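The afterlife of a tennis ball

It goes dead in under a month. Less, if you hit hard. Then what?

Mostly the bin. Or the hedge at the back of court three, or the dog, or the gutter of the clubhouse roof at Druvasness, where I spent a damp morning in June up a ladder with Nivaldo Figueiredo, who looks after the courts and a good deal else besides. He passed balls down to me two at a time. Grey ones, green ones, one with moss on it. A bald one that he reckoned went up there before the new fence.

"People think they're cheap," he said. "They are cheap. That's the trouble with them."

A tennis ball is two half shells of rubber glued together, with felt stuck round the outside in two dog-bone shapes. The seam is the glue between them. Inside is air, a bit more of it than there is outside, and from the moment you crack the tin that air is trying to leave. Slowly at first. You notice it in the second week, usually on a serve that sits up and begs.

And then you have a thing that nothing wants. Rubber won't melt down once it has been cured. The felt is wool and nylon, woven, glued on tight, and the glue holds better than you would believe until you've tried to get a thumbnail under it. I tried. I have a sore thumb.

Gestusow is trying as well, on a slightly bigger scale. Two rooms over a tyre fitter's in Guvmont, up a staircase that smells of what you'd expect. Wellington Lacerda started it after eleven years coaching juniors and one very full garage. He collects from 42 clubs now, in onion nets, and the first thing he tells any visitor is to mind the nets.

Last season's haul came to 2,713 balls. He knows because he counted them, over several evenings, with the radio on. He doesnt think it is many. It filled the back room to the windowsill.

First job is sorting. Squeeze, drop, look, squeeze again. Drop height matters, surface matters, and a ball that feels lifeless in the hand can still come up nicely off a hard floor. Lacerda can do a net of them while holding a conversation. I was slower and I got it wrong, mostly by being too kind.
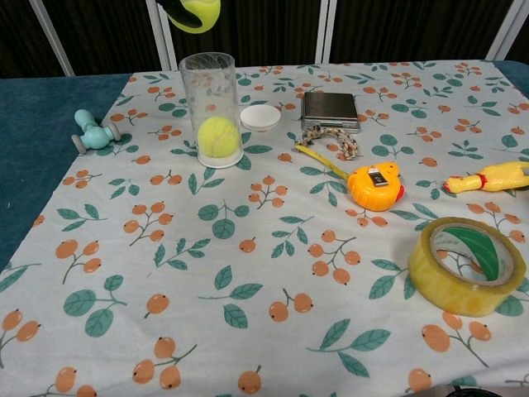
Two tennis balls and a clear plastic cylinder on a berry-print cloth.

Anything with some life left goes to schools. Primary schools will take nearly anything that bounces, and a softer ball is easier for a seven-year-old anyway. The next lot go into pressure tubs, which are not new - people have been selling gadgets for this for decades - and which do work, up to a point. The air goes back in. The felt doesn't grow back. So you get a ball with a lively middle and no grip on the outside, skidding about like a bar of soap. Fine for practice. Awful for a match, and you will hear about it.

Then the dead ones. Cut in half they go on chair legs, and have done since long before anyone called it recycling. Village halls love them. Gauthier, the flooring firm on the ring road, takes whole sacks at a time, has them ground up and mixes the crumb into underlay for sports halls. Lacerda would like them to take more. They would like the felt off first. That argument has been running for 5 years and both sides explained it to me at length, seperately, with diagrams.

The felt is the sticking point, sorry. Leave it on and the crumb goes fluffy and won't bind. Strip it off and somebody has to pay for the stripping. Freezing helps. So does heat, but the smell, apparently. A blunt knife and a patient aunt also works, and for one winter that was the method.

There are balls with no pressure in them at all, solid-walled things that last for ages. Clubs don't like them. Heavy on the arm, people say, wooden off the racket. Figueiredo ran a quiet trial on the Druvasness courts one spring, put them in the practice baskets without a word, and had 20 complaints before the clocks changed. He went back to the old sort. He kept the solid ones for his own use and says his backhand has come on.

So what should you do with yours? Ask at the club, to start with. Plenty have a bin by the gate now and it is usually behind something. Don't post them one at a time. Don't put them in with the plastics. Dogs are all right for an afternoon, but the felt is rough on their teeth if they chew for hours.

Lacerda has his eye on a third room, if the tyre fitter will part with it. Figueiredo still has the far gutter to clear. He wanted to know if I was free.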